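Unit 2 - Sorting mixed small goods

Read this before the Wed 23 May session at Trumell, and bring the Vernar tally sheet.

Mixed lots are my favorite part of this course! A tidy shipment teaches you very little, but a lot where everything is a different size, finish and weight makes you look hard at each piece. The Lencho lot we start with has more than 4000 items in it, so you'll get plenty of practice.

Sort by material first, then by shape. Color comes last - it's tempting to start there, and it will lead you astray. Use code 28 for anything you can't place and move on.

Terms for the tally sheet:
Rigid - keeps its shape when you set it down
Soft - creases or crumples
Open - has a mouth something else could slip into
Catching - has a hook, loop or arm that snags its neighbors

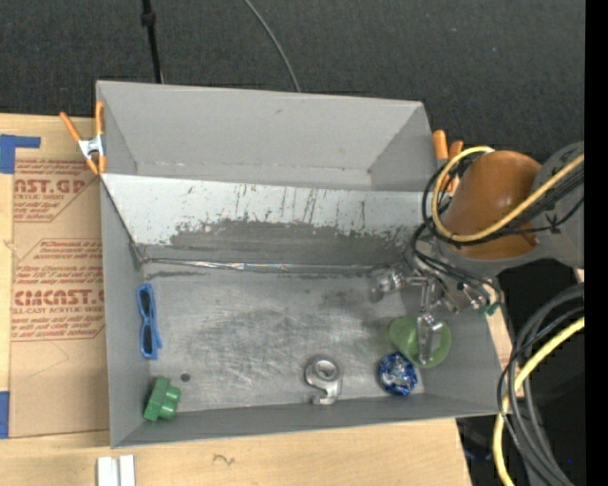 Material sorting gets fun once shapes start to compete. Plenty of pieces earn two terms, and you should write both. The green plastic pipe fitting is rigid and also open at its collar, while the shiny metal hook is rigid and catching. A translucent cup on its side is open whichever way it lies, and the crumpled blue-and-white piece goes under soft until you've handled it. Sunglasses always start a good argument, so save yours for class.

Reading for next time: the Guvum notes, from entry 3741 to the end.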